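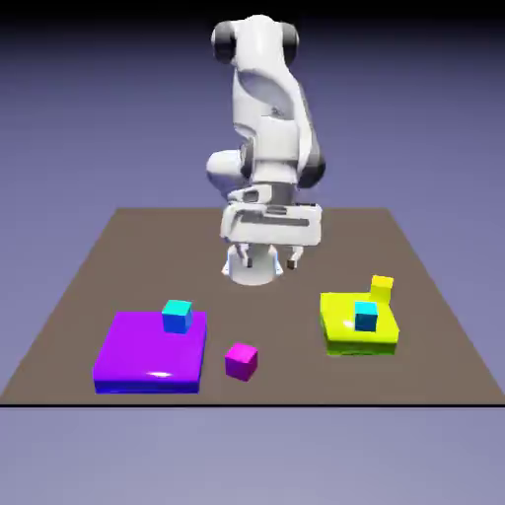

Kobori Allotment and Gardens Association

Minutes of the spring general meeting, 5th April, held in the upstairs room at the Flallov Road library

Present: Jhonatan Llanos (chair), Valter Barreto (secretary), and members as per the signing-in sheet. Apologies were received by email and are kept with the sheet.

The meeting opened at half past seven.

1. Minutes of the last meeting

The minutes of the autumn meeting were taken as read. One correction was asked for: item 6 should say the lower gate, and not the top gate, is to be kept locked after dark. With that change the minutes were agreed and signed.

2. Matters arising

Lower gate. The new padlock is fitted and the code has gone out to all plot holders. Members were reminded not to write the code on the gatepost. It had been written there in pencil and has now been rubbed off.

Bonfire rule. The chair had been asked to find out whether the council would let us go back to having fires in October. The answer was no. Green waste is to be composted or taken away. A member from the top field said this was hard on people without a car, and that blighted potato tops should not go in the compost. The secretary will ask if the council would collect bagged waste once in the autumn.

Bees. No further complaints since the hives were turned to face the hedge. Item closed.

3. Water

This took up most of the meeting.

The chair reported that the water bill for last year was a good deal higher than the year before. The meter reading in the winter, when the supply should have been off, showed water still going through. Pluten, the plumbing firm, came out and traced a leak to the old pipe between the car park and the second trough. They have put in a temporary clamp and it is holding for now.

Two choices were put to the meeting:

(a) replace the length of pipe from the car park to the second trough only;

(b) replace the whole run as far as the top field, and add a stop tap halfway so that one part can be shut off without the other.

Pluten have given a written price for both. Copies were handed round. The digging is not included in either price and would have to be done by members or paid for separately.

Several members spoke in favour of (b). The pipe is the same age all the way along and it was felt that the next leak would only be a matter of time. Others thought that the money should not all go in one year, when the fence on the railway side also needs doing. One member asked if a second meter on the top field would be any use. The chair said it would tell us where water was going but would not stop it going.

There was some discussion of hosepipes. At present the rule is that hoses may be used to fill butts but may not be left running on the ground. It was said that this is widely ignored, mostly in the evenings. A proposal to ban hoses altogether was made and seconded, then withdrawn after it was pointed out that some members cannot carry cans.

Vote on the pipe: option (b) was carried by a clear show of hands. The work is to be done before July if Pluten can fit us in. The trench will be marked out with pegs beforehand, and anyone with a shed, path or fruit cage across the line will be told in good time.

Action: chair to accept the price and agree dates. Secretary to write to the plot holders along the line.

4. Rents and money

The secretary presented the accounts. They have been looked over by an independent person and no questions were raised by him.

Rents are nearly all in. Two plot holders have not paid and have each had a letter. If nothing is heard by the end of the month the plots will be offered to the waiting list in the usual way.

The key deposit was discussed. It has been the same for many years and no longer covers the price of a new key. It was agreed to raise it to £2 more than the locksmith charges, so that it does not have to be voted on every time the price changes. People who already hold a key will not be asked to pay the difference.

A member asked why the accounts show a payment of £162 under "sundries". The secretary explained that this was for the mower – a new blade, a drive belt and labour. It was agreed that mower repairs should have their own line in future.

The accounts were accepted.

5. Plots and waiting list

There are 60 names on the waiting list. The secretary has written to all of them to ask if they still want a plot and has had a fair number of replies, some from people who have since moved away. The list will be tidied up once the replies have stopped coming.

The question of splitting full plots into halves came up again. Under the present rule a full plot is only split when it falls empty and the person at the top of the list agrees. Valter Barreto proposed that all empty plots should be split from now on unless there is a good reason against. He said that most new people take on too much and give up in the second summer. Against this, it was said that half a plot is not enough to grow potatoes and anything else, and that the site would end up as a lot of small gardens with sheds on.

After a long discussion it was agreed to try it for one year and look at it again next spring. Anyone who takes a half plot and keeps it well may ask for the other half if it comes free.

Inspections will be carried out in late May. Members whose plots are not being worked will get a letter first and a visit after that. It was asked that the inspectors be more understanding with people who have been ill, and the chair said that they try to be, but they need to be told.

6. Shop

The trading hut will open on Saturday mornings from ten until noon, as last year. Seed potatoes are nearly sold out. Onion sets are gone. There are plenty of canes, netting and chicken manure pellets.

The supplier of peat-free compost, Berkemico, has put its prices up. The hut will pass this on but will still be cheaper than the garden centre. Several members were not happy with last year's compost and said it had bits of wood and plastic in it. The shop helpers will get in a few bags of another make to compare before placing the main order.

Horse manure: the next load is expected shortly. It will be tipped by the car park. Please take it by the barrow and leave some for those who can only come at weekends. The question of weedkiller in manure was raised, after several people lost their beans last year. The stables have been asked about their hay and say that theirs has not been sprayed. Members are still advised to try a few beans in a pot of it first – it takes a couple of weeks to show.

7. Paths and hedges

The main path is badly rutted by the bend. Hardcore has been offered free by a builder working nearby, but it must be clean. The chair will go and look at it before saying yes.

The hedge along the lane will be left alone until the birds have finished nesting. Brambles coming through onto the plots may be cut back by hand.

The middle path is too narrow for a barrow in two places, both where plots have crept outwards. The plot holders know who they are and have said they will move their edging.

8. Open day

It was agreed to hold the open day in July again. Teas, plant stall, produce stall and the scarecrow competition as before. No tombola this year, as there was no one willing to run it. The plant stall needs pots of all sizes, washed if possible. Please leave them behind the hut and not in front of the door.

A member suggested a children's trail round the site. This was liked, as long as it keeps away from the pond and the hives. She will draw up a route and bring it to the chair.

9. Any other business

Cats are using newly dug beds on the lane side. Suggestions were netting, holly cuttings and keeping the soil wet.

A green-handled fork and a child's wellington boot have been handed in and are in the hut.

Radios: please keep them low.

The toilet will be reopened once the water is back on at that end. The door sticks and should be lifted as it is pulled.

A member asked for the minutes to be put up on the noticeboard as well as sent by email. Agreed.

The meeting closed at twenty past nine. The next general meeting will be in the autumn, in the same room if it can be booked.

Minutes taken by V. Barreto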